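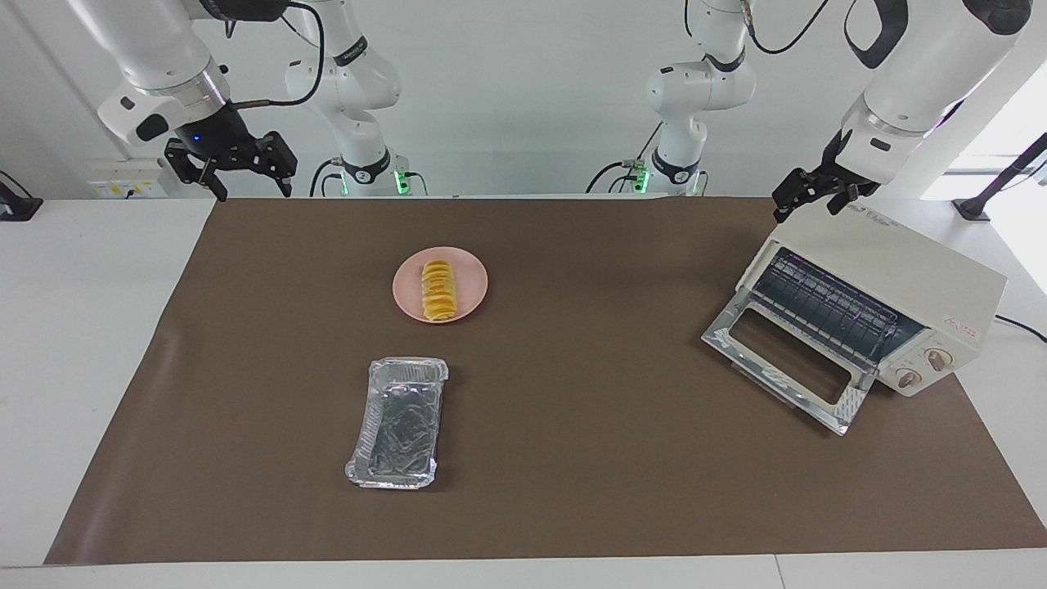
February, 6:40 a.m. Heavy bag mount, third try. The swivel plate on bag 2 held overnight with the full load on it, so I'm writing the numbers down before the morning group comes in and starts hitting it. Breakfast is in front of me as I do this: a layered yellow-orange pastry on a pink plate, the foil tray with nothing in it, the toaster oven. I'll do the rest of this in order.

**Background, for Esben and anyone else who missed last week**

The old mount was an eyebolt through the beam with a chain on it. Elvia noticed metal dust on the floor under bag 2 after the amateurs finished their rounds. I took the chain down and the top link had worn to a little over half its thickness where it rides in the eye. The eye had a groove to match. Bag 1 was better but going the same way. Bag 3 hardly gets used and looks new.

First try was a bigger eyebolt and the same chain turned end for end. It squeaked, and it would have worn the same way. Second try was the spring and swivel set from Jaramillo. The spring was fine for the lighter people. When Apolinar worked the body the bag bounced so much that he was timing his hooks off the bounce, and he said so, loudly. Took the spring out.

Third try is a flat plate with four bolts through the beam, a bearing swivel under it, and short straps to the bag in place of chain. No spring.

**Load check**

Hung bag 2 plus sandbags to 300 lb on the swivel yesterday evening. Scribed a line on the plate edge and the beam so I could see any creep. Left it 7 hours. This morning the lines still meet. Bolts took no further turn at the same wrench setting. The rear left washer has bitten into the wood slightly. I put a bigger washer on that corner and will do the other three when the order from Nundton arrives.

Static load is the easy part. The bag swinging and getting yanked back is what wore out the old one, and I don't have a good way to measure that here. Ingvild suggested a crane scale with a peak hold, hung between the swivel and the straps. She knows where to borrow one. Until we have that, inspection after every session.

**Bag height**

The straps are shorter than the chain was, so the bag came up. Measured from the floor to the bottom seam: 25 inches. Too high for body work if you're Estrella's size. She was punching up at where the ribs should be. Options:

- Longer straps. Simple, but more swing.
- An extension bar between swivel and straps. Less swing, one more thing to check.
- Leave it, and send the shorter fighters to bag 3.

I don't like the last one. Estrella has a bout coming and bag 3 is the soft one. Going with longer straps first, cheapest to undo.

**Fill**

While it was down I opened bag 2. The rags had packed hard into the bottom third and the top was close to hollow. That explains the sore wrists. Elvia and I pulled everything out, cut the worst lumps apart and refilled in layers, tamping each layer with the end of a broom handle. Found one hand wrap, a sock, and a roll of tape with most of the tape still on it. The tape is good, it's in the drawer.

Notes for the next refill:

- Shredded cloth only. No zippers or buttons. I cut my thumb on a zipper.
- Tamp lightly at the bottom. It packs itself down there.
- Firmer through the middle, where the hooks land.
- Turn the bag end for end every couple of months if the fittings allow it. Bag 2 doesn't allow it. Bag 1 does.

**First session on it**

7:15. Apolinar went first, 17 ounce-for-ounce complaints ready as usual, and used maybe two of them. Three rounds. He says the bag comes back straighter and he can stay on it with the jab without chasing it around. He doesn't like the strap buckles being where he can see them. I told him to look at the bag.

Elvia did three rounds after him, mostly double jab and right hand. No squeak. The swivel turns freely under load, which the old eye never did, and the bag spins a bit more after a glancing hook. Both of them noticed. Might get better with the longer straps or might get worse.

Checked after: scribe lines still meet, no dust on the floor, straps dry and no fraying at the buckles. The new washer sits flat.

**Other**

- Round timer drifted again. It's giving a long rest. Esben has the manual.
- The Lavota gloves (the loaner pair, black tape on the cuff) have a split seam at the left thumb. Pulled from the rack. Don't put them back without stitching.
- Ring rope, blue corner, top: needs another half turn on the turnbuckle. I did a quarter and ran out of thread. Will need to shorten the cover too.
- Cullurance wants photos of the beam bolts for the policy. Ingvild is sending them.

**To do**

1. Longer straps on bag 2, measure the height again, have Estrella try it.
2. Crane scale from Ingvild's contact. Peak load with Apolinar hitting.
3. Remaining washers.
4. Order the same plate and swivel for bag 1 if bag 2 gets through the month. Leave bag 3 on chain for now.
5. Keep the worn link. It's in the top drawer with a tag on it, please don't throw it out.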